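Warnwood Household Storage Project
Progress report to the Lernico Fund, February

We are so happy to be sending you this one! When we wrote last, the shared rooms at Warnwood still had bags stacked behind the doors and spare bedding on the chairs. Your grant has let us get through the linen room, the front hall and most of the laundry, and the difference when you walk in of a morning is wonderful.

Money first. Of the second payment we have spent $829 on shelving, hooks, labels and baskets. The budget line was $892, so the balance carries over to the laundry, where we still want a proper folding table. Receipts are in the folder we share with you.

The linen room is finished. Sheets are sorted by bed size, towels have the lower shelves so that shorter residents can reach them, and the spare blankets have gone up top in zip bags. The Flinero shelving went together in an afternoon (two of the brackets were missing, but the shop replaced them the same week).

In the front hall we changed the plan a little. The proposal said plastic tubs for hats, scarves and library returns, but when we asked residents they much preferred woven baskets, and we think they were right. They look like something you would have at home, and people really do drop things into them! The one drawback is cleaning. Lint and little crumbs get down into the weave, and a damp cloth slides right over them, so a soft dry brush now hangs on a hook beside the coats and the baskets get a going-over when the floor is swept.

The laundry is behind. The Polat cabinet we ordered is on back order and we expect it in about 5 weeks. Until it comes, detergent and stain remover are staying on the high shelf, and the odd socks have a drawer of their own, already full.

Next we will put up the laundry cabinet, buy the folding table, and start on the craft cupboard, which several residents have asked to help with. We would love to have you come by and see the rooms once the cabinet is in.
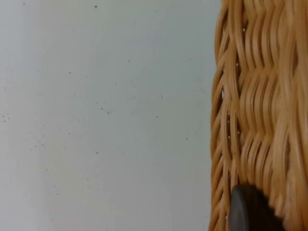
Any afternoon after lunch suits us, and the side entrance is the easier one if you are coming by car.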